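# 先别急着签采购单：和 Heloísa Rezende 聊厨房机器人的预算

Heloísa Rezende 把报价单推过桌子的时候，封面还是新的，里面已经被红笔划得很花。她在 Bastos 管设备采购，这家公司给学校和养老院做团餐，过去三年里她批过洗碗线、切菜机、两台没人愿意用的自动炒锅。今年轮到机械臂。

“我不反对机器人，”她说，“我反对的是有人拿着一段演示视频来，问我为什么还没签字。”

事情从一月开始。公司总部想在中央厨房的备料区和收纳区试用机械臂，任务听上去很简单：把台面上的东西收拾归位，该进沥水架的进沥水架，面包放面包的地方，不是厨房的东西拿走。供应商有两家进入了最后一轮，Moline 卖整机，Kindcombe 只卖软件和夹爪，机械臂要另配。Rezende 的任务是写一份预算建议，交给管理层。

她写了，结论是暂缓。总部不太高兴。

我问她卡在哪里。她翻到 Moline 那份的第二页，指着“任务成功率”一栏。上面写的是在仿真环境中跑了 291 次，成绩很漂亮。

“291 次什么？这是我问的第一个问题。销售过了一个星期才回我，说是 7 种布局，每种换换物品的位置。也就是说，它见过 7 个厨房。我们的厨房每天早上六点是一个样子，十点是另一个样子，下午配送车一到又完全变了。我问他有没有哪一种布局是按我们的台面做的，他说可以定制，要加钱。”

她对仿真本身没有偏见，还花了两个下午看供应商提供的仿真画面，一段一段地暂停。按她的说法，仿真最大的用处是便宜：摔一百个杯子也不用扫地。问题出在大家拿仿真的数字去填真实设备的投资回报表。

“画面里的摩擦力是写进去的，重量也是写进去的。一块布在里面怎么皱，取决于程序员那天有没有耐心。我这里的抹布从来不按谁的参数皱。”
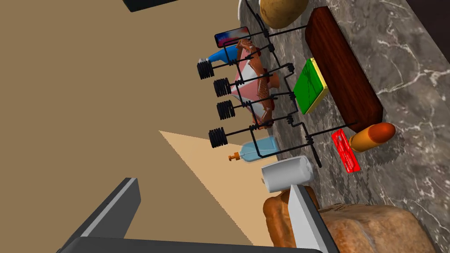
说到杂乱，Rezende 的意见比我预想的多。她认为买方在招标时普遍把场景写得太干净，供应商自然也就按干净的报价。她自己的第一版需求书里写的是“台面常见物品”，六个字，后来她觉得这六个字会让公司多花不少冤枉钱。

“什么叫常见？手机算不算？有人把手机放在台面上，这是禁止的，但每天都有。塑料包装的东西、长条的面包、细铁丝的架子，这些对夹爪来说完全是不同的活。细杆的架子尤其讨厌，东西卡在杆子之间，你从上面夹，连架子一起提起来。我在 Kindcombe 的测试间亲眼见过一次，架子在半空里晃，工程师伸手去接。”

那次测试她待了一整天。对方的团队她评价不坏，说话直接，失败了也不关屏幕。让她不放心的是另一件事：每次失败以后都有人走过去，把东西摆回原处，再重新开始。

“我问他们，这个人算在谁的工资里？”她笑了一下，“没有人回答。我回来以后在表格里加了一行，就叫‘走过去的人’。加完这一行，回本时间就不好看了。”

那张表格她给我看了，条件是不写具体金额。表格不复杂，设备价格只占其中一行，下面才是她真正关心的东西：夹爪指垫多久换一次、食品区要用的防护套由谁清洗、每次改布局之后重新标定要停多久、软件授权是按台收还是按任务收、断网的时候还能不能动。两家供应商给的报价单里，这些项目有的空着，有的写着“视情况而定”。

“视情况而定，就是由我付钱的意思。”

她也不太相信演示里的速度。Moline 的宣传材料把一段整理台面的动作放得很流畅，她要求看未经剪辑的版本，对方给了，长 39 分钟。她看完了，一边看一边在纸上画道道，记录机械臂停下来“想”的次数。多少次她不肯说，怕供应商认为她在外面败坏名声。

我提出一个反面的看法：技术进步得很快，现在不买，两年后也许要花更多时间追赶。Rezende 显然听过很多遍了。

“追赶谁？隔壁的 Stendham 去年买了。我去看过，机器人在，旁边站着一个阿姨，阿姨的动作比它快。他们的厨房经理跟我讲，这台设备对招聘有帮助，年轻人愿意来拍照。这可以是一笔合理的开支，但请放到市场部的预算里去。”

不过她的建议书也没有写成一个“不”字。她提议用租赁的方式做一轮小规模试点，只租一台，只放在收纳区，不碰加热设备，不碰刀具。验收由买方摆台面，供应商事先不知道摆了什么。一共做 100 次，中途有人伸手帮忙就算失败，东西掉到地上也算失败，放错地方算半次。通过线是多少，她和生产部门还在吵。

“生产那边要求很高，他们说一个新员工做一百次最多错两三次。我觉得拿人的标准去要求它不公平，可是拿比人低的标准去付比人高的钱，也说不通。这个问题我现在没有答案。”

两家供应商对“盲摆”的反应不同。Kindcombe 很快同意，只要求提前一周拿到物品清单。Rezende 给了清单，但在末尾保留了一条，允许买方临时加入若干清单外的物品。Moline 则提出先在仿真里复现她的厨房，跑出结果再谈现场。她没有拒绝，条件是这部分费用由对方承担，而且仿真结果不计入验收。

“他们做他们的仿真，我很愿意看。软的东西压在硬的东西下面，圆的东西挨着边，他们要是肯把这种麻烦摆进去，至少说明听懂了我的话。可是付款的节点必须在我的厨房里，在我的灯光下面，台面上还有早上没擦干净的水。”

合同里她还想争取一条：退租时数据怎么处理。机械臂上装着相机，厨房里有人走动，录下来的东西归谁、存在哪里，第一版合同只有一句话，说会“妥善保管”。法务已经把这句话退回去两次。

我问她，如果试点通过，明年会不会在预算里写进整机采购。她把报价单合上，想了一会儿，说会给一台留位置，写在“待定”那一栏，附上维护费，附上那个走过去的人。至于总部去年提的全部厨房统一更换的方案，她让我别写她的原话。

采访快结束时，Moline 的销售打来电话，问她有没有看到最新的演示视频。她说看到了，问对方有没有未剪辑的。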